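Stesia Grasp Planner

Software for planning and checking grasps on soft household items

Stesia is a planning tool for two-finger grippers which have to work with cloth. It takes recordings made with a hand-held gripper, finds the moments of approach and closing, and turns them into grasp candidates that your own controller can read. It was written at Grurkex by Issa Khalaf and Hanan Twal, and the first users were our own colleagues in the laundry sorting project Hijazi.

Most planners expect a stiff object with a known shape. A sock has no fixed shape, so Stesia does not try to fit a model to it. The planner looks for folds and edges near the finger tips and gives each of them a score. The background may have a pattern, for example a woven mat or a printed quilt, and you do not need to cover it before recording.

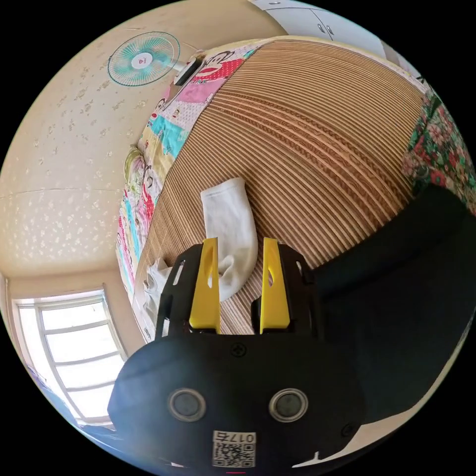

Every candidate is stored with the finger opening, the direction of approach and the score. You can open a session in the viewer, move through it step by step and reject the candidates you do not like. Rejected ones stay in the file with a mark, so a colleague can bring them back later.

What you receive
Planner and viewer, one licence for 2 workstations
Lens calibration tool for wide-angle cameras
Export to Fivoritz and to plain text
Manual in English, 42 pages

Limits
One session can hold up to 2000 grasps. Wet cloth is not supported. Transparent fabric gives low scores, and we recommend to check these by hand.

Version 9 is available from 6th August. Customers with version 8 can update without payment until the end of December. Please write to Hanan Twal for a trial licence and tell us which gripper you are using.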